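2024-08-27
5 min read

Laundry corner, notes to self and whoever has the bench next.

Started late because the rack wouldn't sit right again. It's the tan wooden one, and the left foot rocks if you set it down even slightly crooked on the mat, so I folded a bit of cardboard under it and then took the cardboard out again when I found I could just turn the whole rack a few degrees. Much better! Leave it turned, please.

The job this week is small things on a round hanger. I know, socks. But socks are where every drying setup I've tried goes wrong (shirts practically hang themselves), and Tuhumury wants a page on small items for the October booklet, so socks it is. Zane Vītola did the flat line and the folding rack last time and her notes are in the blue binder, worth a read if you haven't, especially the bit about towels eating all the space.

What I've got in the corner: the basket of mixed stuff, the rack with the metal rod, the round hanger on the rod, and the red pillow at the back by the wall. The pillow stays. I like the two kids on it and it cheers up all that white.

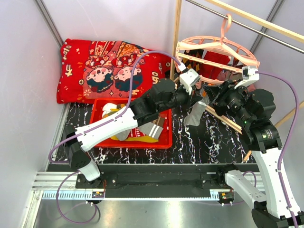

Photo: Limetti workshop

I went with the pink hanger over the Onard one. The Onard has nicer clips, but it's heavier and it kept sliding down to one end of the rod as soon as I loaded one side. The pink one slides too, only less, and with the spokes you can see straight away where there's a gap. Dark red cloth went on the rack behind, and I'm not totally happy about that. It's too close. When the hanger swings, whatever is on the back half brushes against it, and with something freshly washed in that color I'd be nervous about the light socks. Next time I'll move the cloth down a bar or put it somewhere else entirely.

The basket is the other thing I want to grumble about. I'd thrown everything in as it came: the white piece, the yellow cloth, the red patterned one, the gray sock with the stripes. Fine for a real household, that's how my own basket looks on any given day, but the sock always wants to work its way under the bigger pieces and then you're digging. I tried putting the small things in last, so they sit on top, and it went a lot faster. Obvious, sure, but I'm writing it down anyway.

Other bits:

Spin speed. I did one batch at 900 and one at 1000 and couldn't feel any difference in the socks by hand. Didn't weigh them. Somebody with more patience can weigh them.

Hang by the toe or by the cuff? Zane says toe, my mother says cuff, I did toe all day and got a little clip dent on every single one. Trying cuff tomorrow.

Cotton load took 26 minutes on the short program and came out more wrinkled than I'd like. The Tarkimus powder smells fine, a bit strong in a small room.

Still to do: find the other light gray sock (it was in the basket on Monday, I swear), wipe down the mat, ask whether we can get a second rod so the cloth and the hanger aren't fighting over the same spot.

Comments

zvitola: Toe! The dent goes away once you wear them. Cuff stretches the elastic.

mops_and_more: We have that kind of round hanger at home and I put a rubber band on the rod either side of the hook. Stops the sliding completely.

benchtwo: Found a gray sock behind the powder shelf, put it in the binder drawer. No idea if it's the right gray.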